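23/07/2023

Cast on the Cenberg shawl again after breakfast. Third try. I had 275 stitches on the needle last night and was off by two somewhere near the second marker, so I pulled the whole thing out and went to bed. This time I put a marker every 21 stitches and checked each section before going on to the next. Slow, but it came out right. Got five rows done before lunch.

The yarn is the gray Nornlow that Elvia gave me in February. It splits if I go too fast. I went down a needle size and that helped some. I still don't love the way it feels on metal needles, so I may switch to the bamboo ones if I can find the other half of the pair.
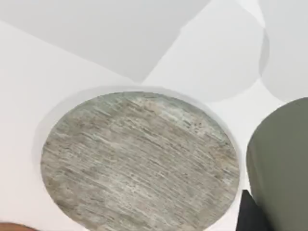

Greer called around two. She is done with her half of the blanket squares and wants mine by the end of the month. I have 28 to make and nine are finished, none of them blocked. I told her the truth and she said to send what I have. Araceli might take a few off my hands – I'll ask her when I return her pattern book.

Ripped back the sleeve on the green cardigan too. The decreases were on the wrong side. Wound the yarn into a ball and left it in the basket.

Knit another two rows on the shawl after supper. The edge curls, but Ginette says hers did the same until she blocked it. Need to buy more pins. Stopped at the end of row seven and wrote it on the pattern.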